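Piltura boards > Home builds > Arm on the kitchen table, grow lights on

mtseng_k
August 18, 2020
Arm's moving finally. Sinent controller, 11 fps off the cam, everyting pink. Color detection is useless, it keeps missing the bottle.

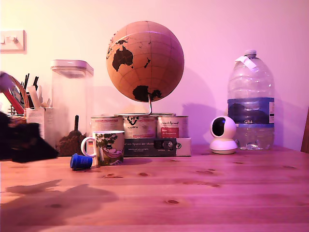

Test table, globe up on the tins

schwerd70
Kill the pink light. No threshold survives that.

mtseng_k
Can't, seedlings. Want it working under this anyway

josell_fan
Disagree w/ schwerd. Set white balance by hand, lock exposure. Clear plastic is the harder bit. Try the mug first 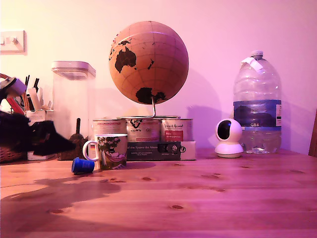 Same table, mug and blue cap by the left tin

schwerd70
Still say white lamp. 3000 lumens, done

Malte K.
Slow the arm too, its a blur. I run mine at 53 percent

mtseng_k
ok trying 53 tonite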